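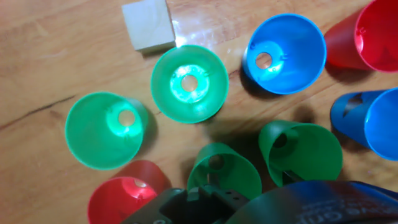
Grarko Releases Cone Cup Set With Open Base in Green, Red and Blue

Home | Products | Press | Downloads | Contact

October 21, 2023

Grarko today announced the release of Esside, a set of cone-shaped plastic cups for sorting, stacking and grouping exercises at table height. The set is supplied in three colors: green, red and blue. It replaces the closed-base cup that the company has sold under the same article group.

Each cup has a wide circular rim and tapers to a narrow base with a round hole. The wall is smooth on the inside, and the plastic passes enough light for the base to appear brighter than the rim when the cup is viewed from the open end. Molded marks are located on the inner wall near the hole.

The hole was the main change requested by existing customers. Closed cups of the earlier type held air when pressed together and were hard to separate after storage. With the open base, air leaves the stack through the hole. In separation tests at the Grarko workshop, a stack of 20 cups was assembled and taken apart 239 times. No cup was rejected for rim damage.

Orientation on the table

The cup can be set down with the opening facing up, with the opening facing down, or on its side. Exercise sheets supplied with Esside define a starting layout for each task. Layouts in the first group use scattered cups in mixed positions, with clear space between most of them. Layouts in the second group place all cups upright in a close cluster, with the colors mixed. The second group is intended for tasks in which one cup must be lifted out from among its neighbors.

A small cube in a pale, matte finish may be placed next to the cups as a reference object. It is not part of the set and can be ordered separately under the name Inusora.

Work surface

Grarko recommends a flat wooden board as a base. Varnished boards are suitable, but they reflect overhead light as a bright patch, and cups standing near the patch are harder to tell apart by color at a low viewing angle. Turning the board or moving the lamp normally corrects this. Scratches in the varnish do not affect use. Spare cups should be stacked by color and kept at the far edge of the table. 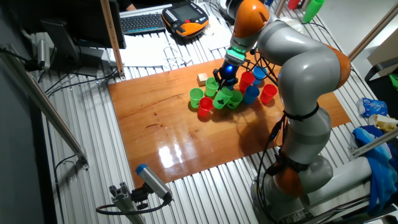

Gisela Rieger
Product Documentation, Grarko

Notes on availability and ordering

Esside is available from stock as of this release. The basic pack contains 23 cups. Colors are not sold in equal numbers: green is the largest share of the pack, as most of the exercise sheets call for more green cups than red or blue. Single-color refill packs can be ordered at any time.

The article number for the basic pack is 1763. Orders placed under the former closed-base article will be filled with Esside unless the customer states otherwise in writing. Open-base and closed-base cups should be stored in separate stacks.

Cups can be washed by hand in warm water with a mild detergent. Abrasive pads will dull the surface. Distribution is handled by Grønli, which also accepts returns of unopened packs.

Technical questions on layouts and exercise sheets should be directed to Hauke Lammers, Product Support, Grarko.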